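3. The Open Day at Skadville

3.1 Why we opened the doors

When we first began to think about how people who do not work with robots would judge a robot that handles clothes, we planned a survey and nothing more. It was Olanrewaju Okoro who talked us out of it, and we remain grateful to him. He had spent a good part of his working life running public demonstrations at Wollell, and he felt strongly that folks will tell you one thing on a form and quite another when they are standing a few steps from the machine with a coat over one arm and a child pulling at the other. So we held an open day at our Skadville site in January, kept the survey as a companion to it, and let the two inform each other as best they could.

The response was a lovely surprise. We had 1,546 sign-ups over the whole program, of whom 1,181 came through the door and 995 stayed long enough to fill in the short form at the exit. From those 995 we invited 185 people to sit down with us for a longer talk, and most of what we have to say in Section 4 rests on those conversations. The present section is about the demonstration itself, which we describe at some length because readers of an earlier draft kept asking us what the visitors had been shown.

3.2 The demonstration

We gave the demonstration the working name Rind, and the name stuck. It was built around a two-armed robot at a padded table, with a single garment as the thing to be handled. We had talked for weeks about using a whole basket of mixed clothing, and there are good arguments for doing so, but in the rehearsals our guests from down the hall lost track of which piece they were supposed to be watching. One bright garment on a plain gray surface gave everyone the same thing to look at and, later, the same thing to talk about (Figure 1).

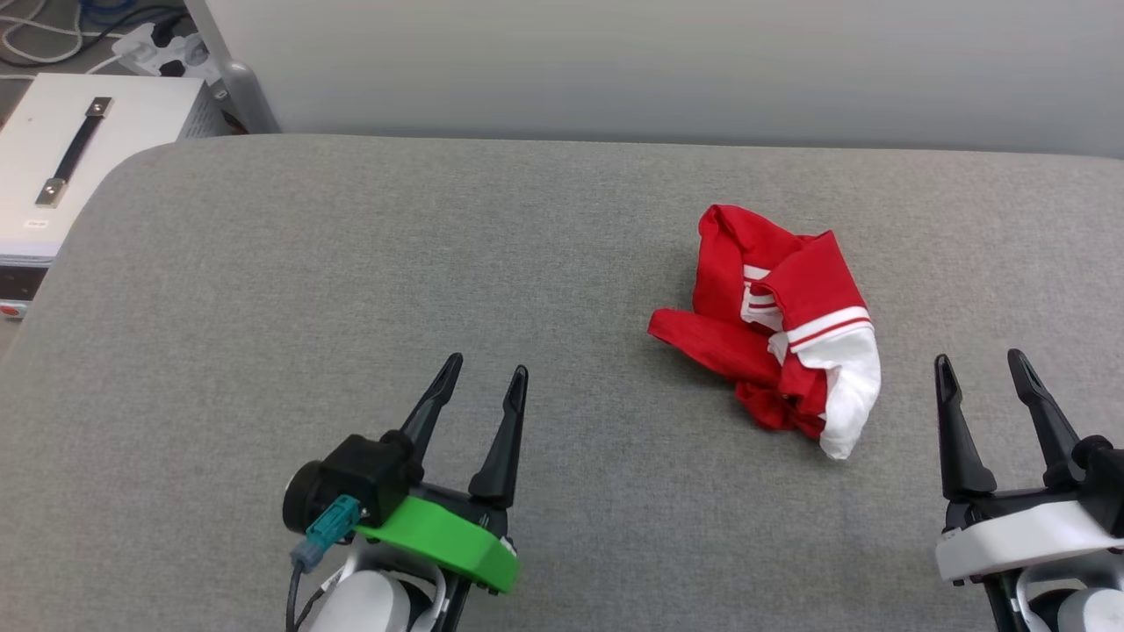

Figure 1. A red and white garment bunched on the padded table, with both grippers open. View from the head camera.

Each session opened with a few words from the host, and then the visitors were asked to say what they expected. This was Okoro's idea too, and it gave the sessions a very friendly feel from the start. People love to guess! Some were sure that the robot would go straight for a sleeve, others thought it would try to shake the garment out the way they do at home, and a good many confessed that they had no idea and would rather wait and see. The host wrote down the guesses in the visitors' own words and did not correct any of them.

We should say a little about how the hosts were prepared, as it bears on the results. They worked from Protent, our session guide, a modest booklet of prompts and reminders that grew out of Okoro's notes from Wollell. Protent asks the host to stay quiet while the arms are moving, to answer questions plainly, and to avoid speaking of what the robot "wants" or "thinks." That last one proved very hard to keep to. Visitors slipped into that way of talking within moments, and it can feel rather cold not to join in when a grandmother is asking you whether the poor thing is tired. We let the hosts use their judgment, and we marked the sessions where they had done so.

3.3 What visitors attended to

Going into the day, we had supposed that the arms would hold most of the attention. They are large, they move, and they are what people mention when they picture a robot. The notes tell a different story. Once a session had settled down, visitors spoke mostly about the cloth, and they spoke about it with real expertise. They knew about collars and seams and the trouble with slippery fabric, and they compared methods with one another, sometimes quite firmly, over the hosts' heads. 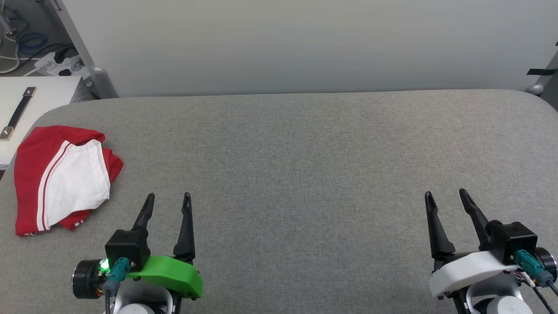
The pauses were where much of the best talk took place. Our early plan had treated them as dead time to be trimmed, and in rehearsal we had even written little speeches to fill them. On the day we dropped the speeches after the first morning sessions, as the visitors were plainly happier filling the quiet themselves. One retired tailor used a pause to explain to the people beside her how she had been taught to find the shoulder of a shirt by touch. Another visitor said that he had never before noticed how many small decisions go into putting away the laundry, and that he owed his wife an apology.

Not everyone was charmed, of course, and we would be giving a lopsided account if we left that out. Several people found the pace trying. A few asked, quite reasonably, why anybody would want such a machine when a person can do the job while watching television. The hosts had been asked not to argue the point, and we believe they were right to let it stand, for it came up again in the longer interviews and led to some of the most thoughtful answers we collected.

3.4 Seeing from the gripper's side

In the later sessions we added the view from a wrist camera, shown on a monitor beside the host. This was a late addition, agreed on over lunch, and we had modest hopes for it.

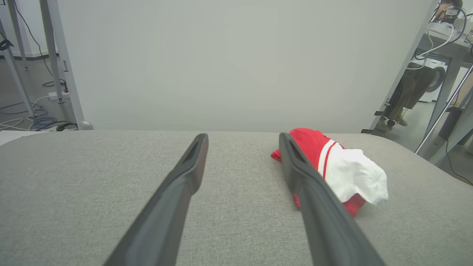

Visitors took to it at once, and their questions changed in kind. Before, they had mostly asked what the robot would do next; with the closer view available, they asked what it could tell from where it was. Could it know front from back? Did it matter to the robot that the garment was red? One boy asked whether the fingers could feel anything, and then, before the host could reply, held his own two fingers stiffly together and tried to pick up his scarf with them. Three adults standing nearby did the same.

We did not vary the views in any controlled way, so we cannot say how much of this shift belongs to the wrist camera and how much to the time of day, when the crowd had thinned and people could stand closer and chat more easily. The afternoon visitors were also somewhat older. We return to both points in Section 4, where the interview material allows us to look at them with a bit more care.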